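1/ Back from four days of fossil fish at Whitcombe. I have a tote bag, a cold and 188 unread emails. A thread for anyone who couldn't get to the meeting, or who got there and stayed in the bar.

2/ Best talk by a distance was Jytte Laxdal on the Flandside coelacanths. The big one has been labelled "juvenile" since it was collected. Jytte cut a scale, looked at the growth rings and now thinks it was 51 when it died. I felt seen.

3/ Euan Nisbet followed with 13 minutes on ear stones and a slide of a tree that I'm told was readable from the front row. I was not in the front row.

4/ Esben Blöndal's shark teeth from Prevport are lovely and I still don't believe they're Jurassic. We discussed this over the sandwiches. We'll be discussing it in print, at the speed of print — so see you in a couple of years.

5/ Evenings were self-catering.
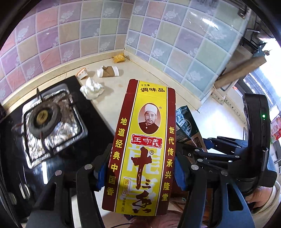
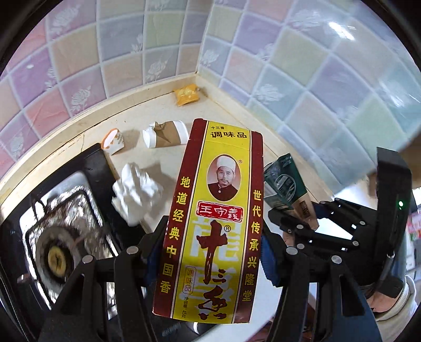 Thirteen-spice, twice over. Then the bin.

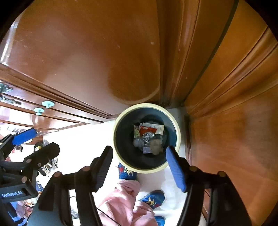
6/ Poster session. Mine was number 7, between the fire door and a very good one by Oddur Þórarinsdóttir on bite marks in lungfish tooth plates. Plenty of people stopped at mine to ask where Oddur was.

7/ Field trip went to the quarry at Flandside, in September rain. Eyvindur Vídalín split one slab, the first he picked up, and found most of a tail. The rest of us hit rocks until the coach came and found gravel, which we had made.

8/ The tail is going to the museum at Prevport, where it'll get a number and a drawer. Eyvindur has asked to be told which drawer.

9/ Abstracts should go online once the typos are fixed. Mine has "fish" spelt wrong in the title, so please wait for the corrected version before citing it. Or cite it now — I'm not proud.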